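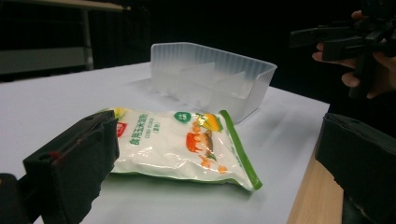 Bag of corn starch on a table.

We use cookies to remember your preferences. Accept / Manage settings

Speaker notes: Closed-eye imagery in seated practice

Slide 1. Scope. Spontaneous colour and shape seen with eyes closed during sitting. Dreams and drug states are excluded. Questions at the end.

Slide 2. Terms. "Phosphene" for simple light and pattern. "Nimitta" only where a text or teacher uses it. Don't swap the two. Audience from the Solon group will know the second term - define both anyway.

Slide 3. Source material. Practice journals from the Hornumska retreat house, 863 entries, written by hand within an hour of each sitting. Entries with no imagery were kept. 300 of them mention a disc, ring or point.

Slide 4. Coding. Each entry scored for hue, edge, movement and duration. Duration is self-reported and weak. Pause on the table; read the column heads aloud.

Slide 5. Colour. Blue and violet lead, then gold. Room lighting was recorded in roughly 200 entries. Afterimage can't be ruled out for the rest. Say so plainly.

Slide 6. Meaning. Sitters who had read about a symbol beforehand tended to name it. Those who hadn't described geometry. The journals don't settle which comes first.

Slide 7. Practice. The Mondard manual says note and return to the breath. The Rajput manual treats a stable disc as an object of attention. Read both passages in full, no paraphrase.

Skip slide 8 if past the 40-minute bell - go straight to questions.

Related
Keeping a sitting journal
Breath counting, 4 methods compared
Symbols of the circle

Comments

quietmorning: Were the lamps in the hall dimmed for the evening sittings? It would alter the gold figures.

tansy_b: I get a violet ring most winters and never in summer. Good to see the term defined.

R.: Could the coding sheet be posted as well?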